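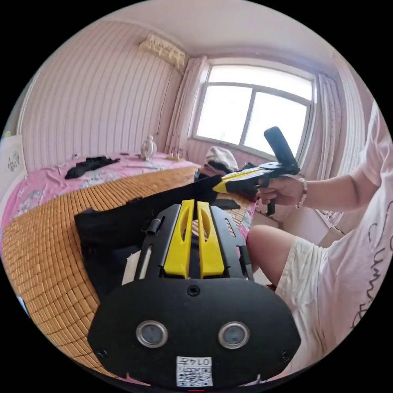 A bed in a pink bedroom.

So Liltska and Drolance are arguing over 61 acres of islands again, and I can't be the only one who's tired of it. Both sent patrol boats in May – more than 300 sailors, over rocks and gulls! 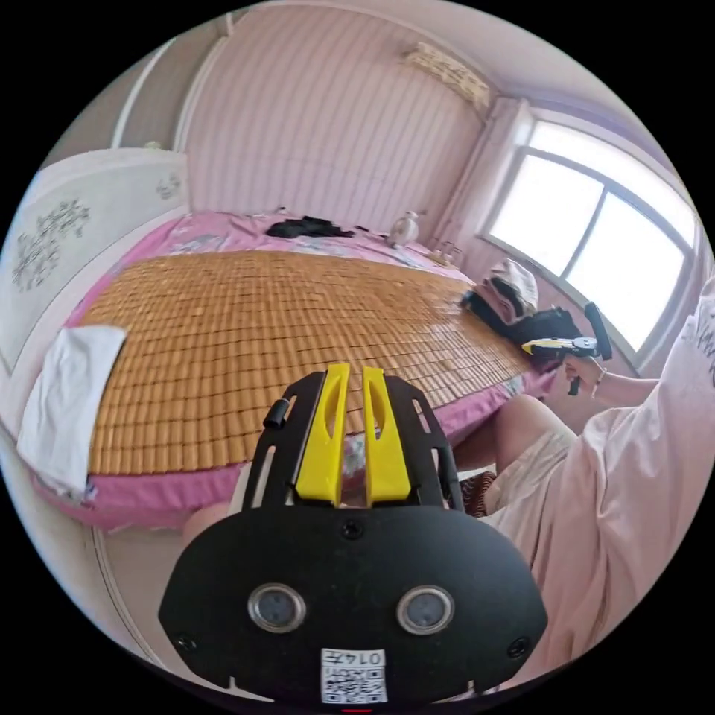
Woven bamboo mat over a pink sheet.

Waldemar Piątek keeps writing that talks are weakness. I don't buy it (and I used to like his column). Fishing families on both sides need a deal they can live with,

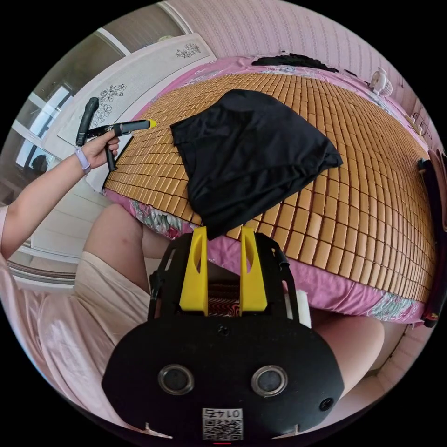

and they need it before the herring come back. Let the boats go home first.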